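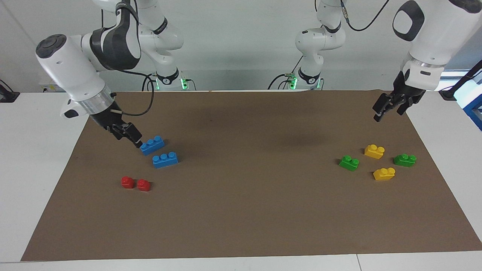

My project is about flash cards, and whether it helps to study them in small groups instead of one giant shuffled stack. I've always been a giant stack person. I make a card for every bold word in the chapter, put a rubber band around the whole thing and then flip through it on the bus until I want to throw it out the window. The other way is called chunking, and you can get the idea from toy bricks on a sheet of brown paper. Two blue, two red, two green, two yellow, one cluster on the left and one on the right. If you had to remember all of that you wouldn't learn every brick separately, you'd go "pairs of four colors, two clusters" and be done! So I wanted to know if that works for biology vocabulary too.

I did this with my partner Tolera Gudeta for Ms. Wako's study skills class at Moges High School, and we turned it in on December 3, 2018.

What we did

We asked the first year biology classes for people and got 51 (we had to promise pizza). Everybody got the same deck on cells and cell division. Half of them, plus the one extra, got the deck shuffled. The others got the same cards sorted by topic, so all the membrane stuff together, all the mitosis stuff together and so on, with a topic card on top of each group. Tolera wanted to use the Temach app for this, but it shuffles the cards by itself and we couldn't find a setting to stop it, so we went with paper. I cut most of those cards myself and my handwriting gets pretty bad toward the end of the deck, sorry to everyone who had to read "cytokinesis."

They had 35 minutes to study in the library. Then we gave them a short quiz, and 8 days later we gave them the same quiz again without warning. People were not happy about the second one.

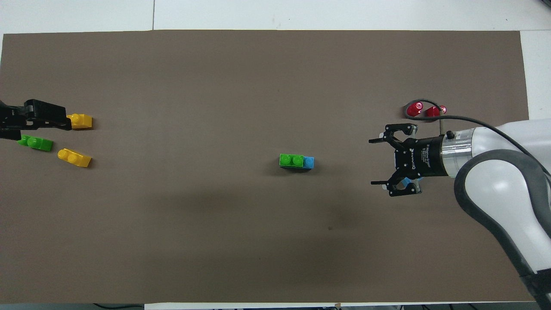 A yellow toy block by the tips of the black gripper, at the left side of the paper.

What we found

On the first quiz the two groups came out nearly the same, and the shuffled group was even a tiny bit ahead. I was kind of disappointed because I'd already written half of my introduction saying chunking wins. On the second quiz the sorted group did better, mostly on the questions where you had to put steps in order. For plain definitions there was hardly any difference. Tolera thinks that makes sense, as the order was sort of built into the piles, and I agree with him.

Things that went wrong

Four people were out sick for the second quiz and we left them out of that part. Two girls in the shuffled group sorted their own cards before they started studying (I saw them do it and didn't know if I was allowed to say anything). Also our topic cards had the topic names written on them, so the sorted group had a little extra information. Ms. Selamawit Wako pointed that one out when she read our draft, and we should have caught it ourselves.

If we did it again

I'd want people from another school too, maybe Urnmont, where they take the same final. I'd also let people make their own groups. My cousin has a deck of 3,000 cards for her nursing exams and she says making the piles is when she learns the most, and we didn't test that at all.

For my own finals I've sorted chemistry into piles already. History is still one big stack with a rubber band on it.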